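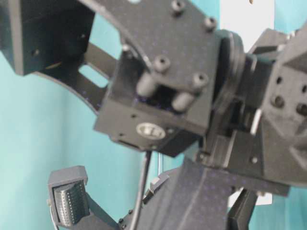
Clomcombe 夹爪腕段套件
货号:688
适用:自制桌面机械臂、共享工坊公用机械臂
供货状态:现货;带转接块的版本按订单备料

产品说明

Clomcombe 腕段套件用于在已有的小型机械臂末端加装电动夹爪。套件由弧形碳纤维板、驱动模块、转接盘、多面体转接块和指端组件构成,全部结构件为黑色或深灰色。碳纤维板保留原始织纹,表面带细小的蓝紫色斑点,不做喷漆。

设计由 Preben Skov 完成,最初是为自己车库里的一台机械臂做的。后来 Sarkumville 的共享工坊借去图纸,装在公用机上使用,反馈主要集中在走线和拆装顺序两处。现行版本修改了弧形板的开槽,并把指端外壳改为可单独拆下。旧版用户可以只换弧形板,孔位不变。

套件不含机械臂本体,也不含控制器。

结构

弧形板是腕段的主要承力件。板的一端接方形支架块,另一端展宽成平面,再向下延伸,用内六角圆柱头螺钉与驱动模块连接。板与模块之间用短圆柱支柱隔开,间隙用于散热和目视检查,不要在间隙内填充泡棉或扎带头。板左侧的长方形槽为减重槽,可以穿绑带,但不建议穿过信号线,槽口边缘会磨损线皮。

驱动模块外壳边缘留有小螺孔,供安装自制的限位片或线夹。螺孔较浅,拧入前先用卡尺量深度,螺钉过长会顶到内部部件。

转接盘立装在模块一侧,连接模块与多面体转接块。转接块侧面的圆孔大小不一:小孔用于定位,大孔用于走工具和减重。安装时以小孔对位,不要用大孔硬撬。

指端的接触面为弧形,表面有密集的网格状细点。外罩为方形,顶部带檐,拆下外罩后即可更换接触垫。接触垫属于消耗件,单独供应。

主要参数

建议最大夹持质量:700 克
随附线缆长度:600 毫米
可选延长线长度:2000 毫米
紧固方式:内六角圆柱头螺钉
线缆出口:驱动模块底部
碳纤维板表面:织纹外露,边缘打磨
防护:无防尘防水设计

夹持质量按水平姿态、接触垫完好的条件给出。夹爪向下并且手臂加速较快时应降低取值。表面光滑或带油的工件不适用该数值,请自行试夹。

线缆与供电

线缆从驱动模块底部引出,竖直下垂后进入手臂下段。下垂段必须留出余量,余量以手腕转到两端极限时线缆仍不绷直为准。余量过大时线缆会碰到指端,可以在下方连杆的小支片上加一道软扎带,扎带只需收拢,不要勒紧。

使用延长线时,供电应从靠近夹爪的一端接入。原因是细线压降较大,夹爪闭合到位时电流上升,模块可能掉电重启。Radulović 供电板带有独立输出端子,可以直接接入;使用其他电源时,请先核对线序再通电。线序图随套件附纸质一份。

控制器方面,我们自己的测试在 Flernosham 驱动板上进行。其他使用相同总线协议的驱动板一般可用,但上电后的默认位置可能不同,首次上电前应取下指端外罩和接触垫,并让手指周围保持净空。 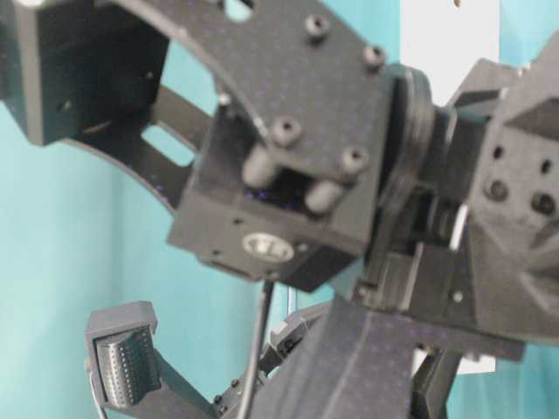
安装顺序

第一步,断电,把机械臂腕部转到便于操作的角度,并固定下方连杆。连杆没有固定时不要拧腕部螺钉,反力会传到前一级关节。

第二步,把转接块装到手臂末端。所有螺钉先带上,不要拧紧,待小孔对位后再按对角顺序拧紧。

第三步,装转接盘和驱动模块。转接盘端面应与转接块贴平,可用薄纸检查缝隙,纸片不应插入。

第四步,放入支柱,装弧形板。弧形板螺钉涂少量可拆型螺纹胶,胶不要流到碳纤维板面上。垫圈不要省略,螺钉头直接压在板面上会压伤表层。

第五步,装指端组件,手动开合检查。手感应均匀,没有卡点。如有卡点,松开弧形板螺钉,让板自然落位后重新拧紧,多数情况可以解决。

第六步,接线,限流上电,低速走完整个行程。确认线缆不与转接盘边缘摩擦后,再恢复正常速度。

在共享工坊使用时的注意事项

公用机械臂的使用者经常更换,建议在机器旁张贴当前零位和最大开口值,每次更换接触垫后重新标定。标定值写在驱动板中,不写在上位机里,换电脑不影响。

碳纤维板需要改孔时,请在有抽尘的区域加工,佩戴口罩和手套,切屑用湿布收集。碳纤维粉尘导电,不得在开放的电路板附近打磨。自行改孔后的弧形板不在保修范围内。

维护

每次使用前检查弧形板螺钉是否松动。接触垫上的细点磨平后应更换,清洁时用清水和软毛刷,不要用丙酮。转接盘不需要用户加油,油会粘住打印碎屑和木屑。出现异响时先检查外部紧固件,再联系我们,不要自行打开驱动模块。

包装内容

弧形碳纤维板、方形支架块、驱动模块、转接盘、多面体转接块、指端组件、支柱及螺钉包、线缆、线序图。

选配件

延长线
备用接触垫
无孔弧形板(供自行钻孔)
Radulović 供电板

订购与保修

下单时请注明机械臂型号和末端法兰孔距。孔距不在兼容表内的,可以发一张带尺寸的草图,转接块按图调整,备料时间另行通知。11 月的订单与工坊集中采购合并发货,需要提前发货的请在备注中写明。

结构件断裂、驱动模块无法通信的,凭订单号更换。撞机、超载、接错线序造成的损坏按维修处理,配件按价目表收费。退货时请保留螺钉包,缺少的紧固件从退款中扣除。

技术问题请附上驱动板型号、供电电压和故障时的动作顺序,信息不全的邮件处理会慢一些。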